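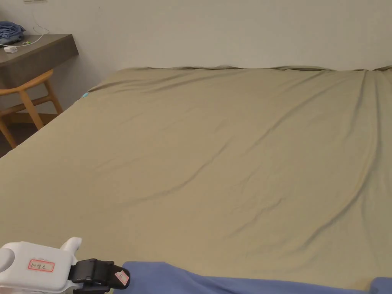 Housekeeping Practice 1
Unit 4: Making up the bed and resetting the room
Brornness Campus — notes by Mamta Tiwari

Reading before class: Chaturvedi handout, pages on linen care.

Fitted sheets
Start at the wall side, where there is least room to work. Hook both far corners, then pull the sheet towards you and hook the near ones. Tuck the far edge down with a flat hand. Smooth from the centre out. Long diagonal creases mean one corner is sitting higher than its opposite — lift that corner and reseat it. A ridge along one side is spare fabric and gets tucked under the mattress.

Check that the sheet is right side up. On most sheets the label goes to the inside of a bottom corner, but suppliers vary.

Loose items
Cloths and clothing left on the bed are folded and moved to the desk or a chair. Guests' chargers stay plugged in where they were found. Wipe around the cable.

Timing
You have 25 minutes for the full room in the practical. Shalini Goel will assess the morning group and Tarun Sandhu the afternoon group.

Written task
400 words on colour sorting and wash temperatures for cotton linen. Due by the end of March, to Mamta's pigeonhole.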